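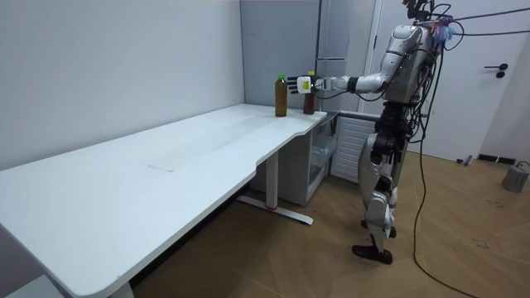
Where the drinks task stands

Tuesday, August 18, 2026
Posted by the Hinderska student robotics club

Hi all at Plullatel! You asked for the plain version, so I'll skip the slides. Your grant was 2,000 and we've spent 349 of it so far, nearly all on cables and spare finger joints (receipts are in the shared folder). The summer group picked one household job and has stuck with it: two bottles on a desk, a fridge beside it, and the humanoid has to deal with both.

The reach is in good shape. We logged 133 tries at getting a hand to a bottle, and over 100 ended with the fingers where the students wanted them.

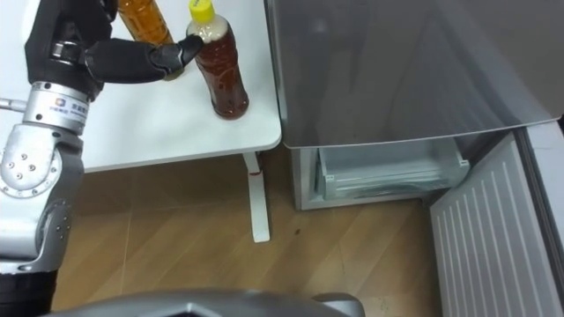
What still bugs us is the last inch. Come in a little high and you're at the cap, come in low and the wrist angle gets silly, so Kopecký (our nickname for the motion planner, long story) now slows way down near the shoulder of the bottle. It's dull to watch but the kids love it!

The fridge is the harder half. The lower door swings wide and the robot has to mind its own feet while it works the edge, so the students are writing the approach and the push as separate routines.
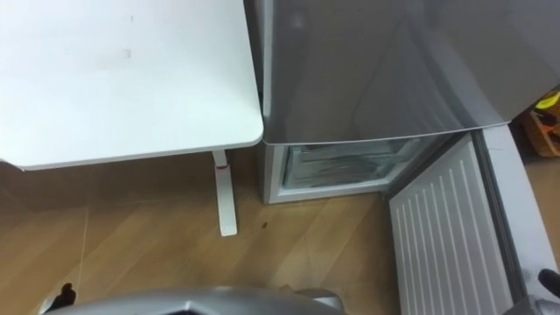

Kaj Fogh
Club lead, Hinderska

Next up is joining the two halves into one run. Ustyna Skoryk is heading that with the older students, and we'd like to show it at the Lukov open day in December. Could you let me know by then if the rest of the money can go toward a second set of fingers?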